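March, late, should be asleep

Bathroom week. Got moved off kitchens this morning, no warning, just my badge on a different row of the board.

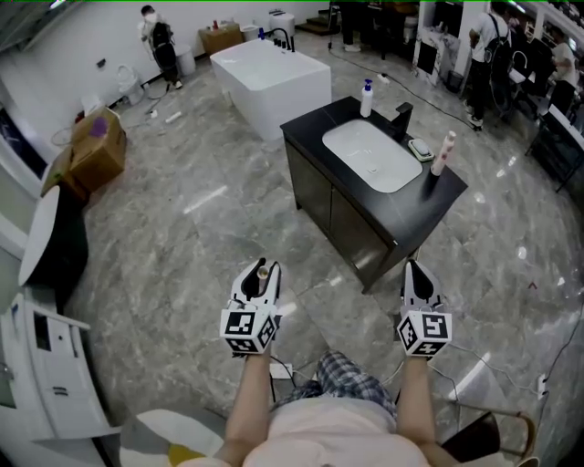 Target for the week is 400 good ones from me. Good meaning they get through review. Did 62 today and I don't know yet how many will stick. First days are always bad. My hands still think they're in a kitchen, I kept going in too high.

So what I want to remember before I forget it. The grippers are lighter than the set I had at Brukville but the trigger is stiffer, and by lunch the base of my thumb was burning. Switched to squeezing with two fingers, better. Should of done that from the start. Also tape. Bring the good tape tomorrow, the blue roll, not the stuff in the drawer that leaves goo all over.

Rules for this one, from the sheet:
start with both grippers up where they can be seen
one thing per hand unless the card says otherwise
no fast turns
if you drop it, pick it up and keep going, don't stop the take
put it down, let go, back off, hold for 5

The last one is what gets me. Five seconds is forever when you're tired. I count too fast, I know I do. Review at Eklund kicks back anything where the hands leave early, and I got three kicked back last month for exactly that and it still stings a bit. So today I said it under my breath, one one thousand, two one thousand, like a kid playing hide and seek.

Drops are fine though! Took me ages to believe that. At Brukville we binned every take with a drop in it, whole afternoons of them. Now they want them left in. The thinking is the arm is going to drop things too, so it had better have seen somebody fish a thing out of a sink and carry on. Makes sense. Still feels like handing in homework with crossings out.

Soap is the worst. Bar soap. It doesn't get picked up so much as chased. If you close on the long sides it shoots out, if you close on the ends it tips. What worked in the end was sliding it to the edge of the dish first and coming in from the low side, slow, slower than you think. Got it maybe one time in two by the end of the afternoon. My own hands do it without asking me and I've never once thought about how. That's most of this job, finding out what your hands know and then doing it stupidly slow with two fingers on each side.

Pump bottles ok. You press with one closed gripper and steady the bottle with the other. Kept steadying it too high up and it wanted to tip. Lower, lower. Tomorow put a note on my wrist: LOWER.

Faucet – no. Tried the faucet card twice and asked to swap it. Will have to face it at some point this week.

Then around three the tracking went. Left hand just drifting off on the screen, floating up by itself like a ghost, while my real left hand was sitting still in my lap. We lost half an hour. Recalibrated, no. Restarted, no. Wiped the cube with a dry cloth and it came back, so either that was it or it got bored. I'd had my thumb on the markers, I think, when I was changing the tape. Keep thumbs OFF the cubes. Writing that in capitals so I feel told.

The whole floor was busy today and it was loud. Everybody at their own stations doing their own slow motion thing, it looks like a very boring underwater ballet if you stop and watch. I try not to stop and watch, I lose my place.

Wore the plaid pants again. They're the comfy ones, and when you're sitting that long I don't care.

Oh and the Hurex people were in to look at the remote rig. That's the other way of doing it, where you wear the arms and the real robot copies you from the other side of the room. I had a turn on it back in the fall, ten minutes or so, and felt seasick. There's a lag. Tiny, but your whole body notices. You reach, and it reaches just after, and you overshoot, and then you're both correcting each other. They say it's better now. They say the data is cleaner too, since it's the real arm making the real moves, and with our way somebody has to work out afterwards how my wrist turns into its wrist. But we get through way more in a day. I'd put my name down for the remote rig if it's sitting. Not if it's standing, my back won't have it.

Rumor is we all go over to Fotville in the spring, bigger place, proper rooms with walls. Don't love the bus. It'd be two changes. But there's supposed to be a real kitchen to eat in, and I am so tired of eating on the stairs.

Money: pay came, the 300 bonus from the kitchen batch was in it, finally. Shoes first. Then the dentist, ugh.

Funny thing tonight, brushing my teeth, I picked up the toothbrush with my thumb and one finger, straight down from above, and put it back and held my hand there. Counted. Got to four before I noticed.

Tomorrow:
blue tape
snack that isn't crumbly
ask about the faucet card, is it one hand or two, the sheet says both
do soap first while the thumb is fresh
call mom back

Thumb on ice now, well, on a bag of peas. Writing this left handed at the end, thats why it's such a mess. Bed.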